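## 4. Bench evaluation of the Povero picking kit

We tested the Povero kit as sold, no custom parts. It comes as a gripper, a mounting plate, a cable set and a software license, and is pitched at small shops that already own an arm. List price for the base kit is 799 dollars, arm not included. Two of us did the install (Yoshida on hardware, Hosoda on the software side). Neither had used the product before. That was on purpose.

### 4.1 Setup

Mounting was quick. Cabling was not. The supplied set is long enough for most arms but there is no guide for routing it past the wrist, and the manual shows only a bare flange. We ended up re-routing it 2 times before the calibration routine would finish without a fault. Stetdale, the reseller, sent a revised drawing when we asked - better, still vague on slack.

Calibration itself is guided and takes four poses. One bug: if the operator backs out at the last pose the wizard keeps the old offsets and does not say so. Logged with the vendor in May. No fix at time of writing.

### 4.2 Task

Single bin, mixed household items, no fixed layout. Operator starts each run from the pendant. An attempt ends when the item is out of the bin or when the planner gives up. The kit allows up to 30 seconds of planning per attempt and we left that at default. We also left grip force at default, which in hindsight was to high for soft items but we wanted to rate what a buyer gets out of the box.

Items were chosen to be awkward in different ways. Soft, hard, shiny, thin limbs. We did not use the vendor's own test set (Ruangrit blocks), as these are all matte and all convex and say little about real clutter. The Mastdale comparison in Section 5 uses the same bin and the same items.

Figure 3 gives the working arrangement. Note how little room is left once the wrist is down inside the walls. The planner treats the cable bundle as part of the wrist only if the user enters a radius by hand, and the default is zero. Most of our early stops came from this.
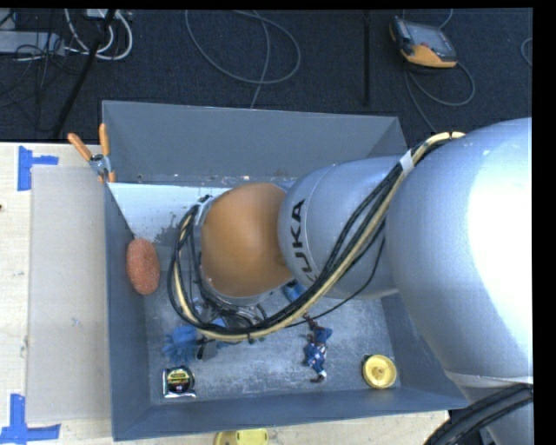 **Figure 3.** KUKA arm reaching into the gray metal bin. Sponge at the left wall, tape measure toward the near-left corner, action figure right of center.

### 4.3 Notes on use

Shiny items gave the most trouble. The depth view drops out on chrome-like surfaces and the kit then falls back on the last good outline, sometimes from the wrong item. The soft ones were easier than expected. Items close to a wall were slow - the planner prefers a straight-down approach and only tries a tilted one after the first plan is rejected. There is a setting to reverse this order but its buried in the config file and not in the manual.

Support replied to both our tickets. Logs are readable, a plus.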